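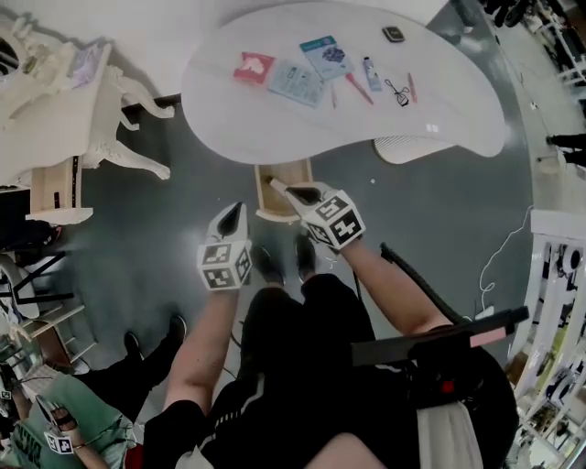

So the Karagiannis paper mill in Iddale finally had its open day, and I dragged myself out of bed on a Wednesday to get there before the crowds! They give you a welcome talk first (long, but there was cake) and then you walk through to the sheet room, where all the cotton pulp gets lifted out of the vats. I'm a card maker, so you can guess how I felt. A white table with scissors, a pencil and a couple of red pens on it is my idea of a good afternoon, and I could have stayed in the craft corner until closing. But the tour moves fast, and our guide walked faster.

The drying loft was my favorite – 80 steps up, and it smells like clean laundry. They hang the sheets over ropes, 2 at a time, back to back.

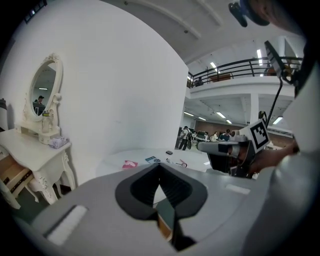 After the loft you come back down to the shop, and oh boy. I bought a pack of the cream Stustutano in the heavy weight and a little stack of offcuts for gift tags. Parking is free behind the mill, but come early – the Skakow road was backed up by noon. They're doing it again in March and I'm already going.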